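**Pen pot keeps ending up a jumble, how do you keep yours tidy?**

**Leobardo Cuautle**

Hello all, I do hope this is the right corner for such a small thing! I've one round, light-coloured pot for my desk and everything goes in it, the glue stick, the black pen, a white marker, and by teatime I can't find any of them. 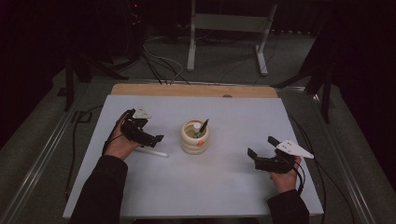
My sister swears by a drawer tray, but I'm fond of the pot and would like to keep it. Should the glue go in first, or last?

**Ezequiel Zamudio**

Glue first, every time, standing up against the side, and then the pens can lean on it. Do tip the lot out now and again though (I do mine in July, when the Stelholm office goes quiet) and lay it all flat, so you can see what you've really got.
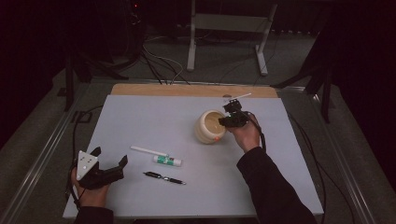
Try each pen on a bit of scrap before it goes back in. I once threw out 20 dead ones in a go, and felt so much better for it!

**Mendoza40**

just get a bigger pot. Urnell do one, mine's been fine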